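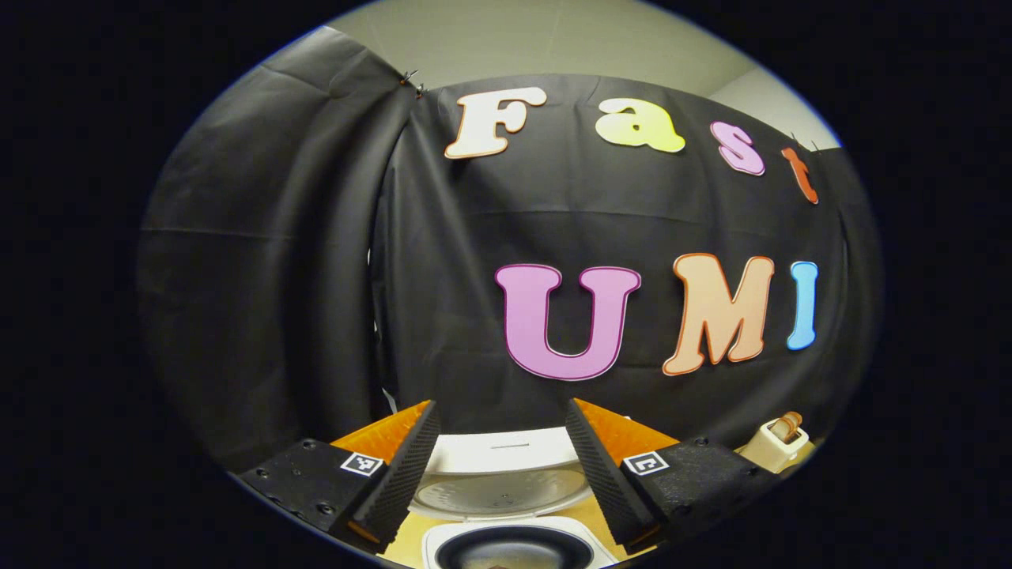 Foam lettering on black cloth, hung with a metal clip.

Delivery speed is the wrong default

Most online checkouts now preselect the quickest delivery option. I think the default should be the slowest one the customer can reasonably accept, with speed offered as a paid extra.

Consider a small parts supplier such as Nisico. In July it sent out 439 orders. Customers later told it that 198 of them had not been needed within the week, yet all went by next-day van. Vans booked to a fixed morning cut-off leave at whatever load they have reached, and the average was around 40 per cent.

A slower default lets the depot hold parcels by postcode until a route is worth running. Grindance, which sells grinding discs to the trade, holds orders for up to four days and has dropped its second afternoon collection.

The usual objection is that buyers will go elsewhere. Some will. Medicines and spares for a stopped machine should still go out the same day, and the charge for that should be shown before payment. A box of 12 paint rollers can wait, and the checkout should assume so unless told otherwise.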